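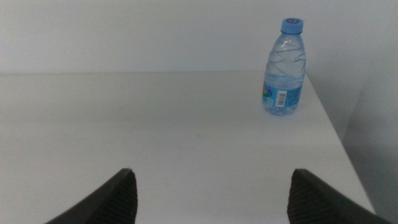 Ji-hoon Ji once told a class of beginners that a robot learns from what you did, and never from what you meant to do. Keep that remark in mind all the way through this chapter, especially when your arm is tired and you are tempted to rush the next reach.

Chapter 3
Gathering Good Examples

In the last chapter we wrote rules by hand, and saw how quickly they pile up. Now we get to the fun part! We are going to teach by showing. A person guides the arm through a task from start to finish, and the computer stores what the wrist camera sees along with how the joints and fingers move. One such run is called an episode. Collect enough of them and a learning system can begin to find the pattern for itself.

How many is enough? The Pindon set, which we shall use in the exercises, holds 2,577 episodes. Your own first set can be far smaller, and 400 will keep a pair of students happily busy.

Variety matters as much as number. Move the object between episodes: near the wall, close to the edge, off to one side. Come at it from different heights. If every bottle stands in the same spot, the system may learn the spot and ignore the bottle, a lovely mistake to meet early on.
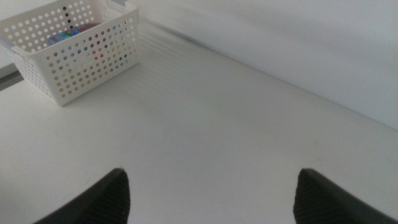
Figure 3.2 Wrist view with the gripper open and a basket of colourful items on the table.

Before you record anything, agree on where an episode begins and ends. Section 3.1 sets out the way we do it at Brolton.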